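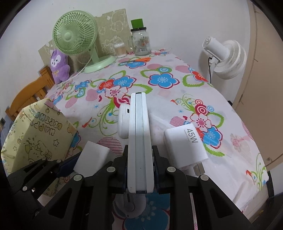 Charger swap table back at Sarpong hall in May

Old plugs, spare power bricks, the white box at the back of the drawer that fits something, probably. Bring it all. The Sarpong hall swap table opens again this May, doors at 2 in the afternoon, and organizers say the chargers and small gadgets went faster than anything else last time.

Afia Odoi is running the electronics end again. She wants things sorted at home first — spread them on a bed or a table, a flowered cloth is fine, and read the lettering on each one. A chunky white charger marked 45W goes in with the laptop and tablet stuff. No lettering you can make out, put it in a seperate bag and someone will look it up.

"Last year we had 101 items and half came in one big knot," Odoi said. "Took us until seven to get it apart."

Bags welcome too. Birthday gift bags especially, used is fine, pale yellow or any other color. Akua Ametepe hands them out at the door so people have something to carry there finds home in.

Not accepted: swollen batteries, cracked cases, anything with bare wire showing. Those go to the Floseveck drop-off, open until 6.

Phones and tablets should be wiped before they come in. Maricica Ardeleanu can help with that at the side table, roughly 2 minutes each if you know the passcode. She can't do it if you don't.

Limit is six items per household going out, no limit coming in. Leftovers go to Kukik, the repair shop, for parts. Tables and extension cords still needed — call the hall and ask for Josiane Picard, mornings only.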